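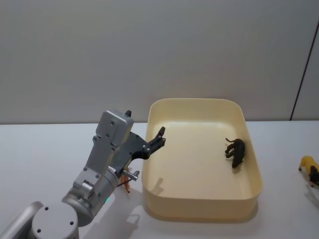 Estíbaliz Cuesta

Playlist Promotion FAQ

Can I pay to get my song on a big playlist?
You can pay someone who says so. I've looked at 8 of these offers and wouldn't send money to any of them. Most sell you a spot on a list made last month, with a nice cover and listeners who never skip, never save a song and never come back.

Mavus promises 600 new listeners. Is that real?
The plays may show up on your dashboard. Whether a person was on the other end is another matter. Ask them for the name of the playlist before you pay. If they say it's private, keep your card in your pocket.

What happens if the plays are fake?
Your distributor can pull the track, hold your royalties or charge you a fee. "I didn't know" rarely helps. Read your contract – the part on artificial streaming is usually near the end.
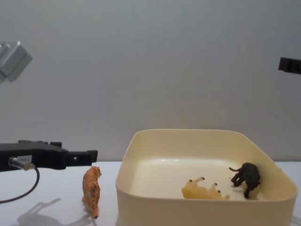
How do I check a playlist myself?
Look at the other artists on it. Two hundred unknown names in ten unrelated styles is a bad sign. So is a follower count that jumped overnight and then went flat.

Are pitching sites like Prasari any better?
A little. You pay for somebody to listen, and they can still say no. Gonzalo Cabello tried it with two singles in November and got one polite rejection and one add on a small folk list. He kept the receipt, and I've seen it.

So what do you suggest?
Pitch through your own artist account before release day. It's free. I can't promise it works, and neither can anyone selling you the other thing.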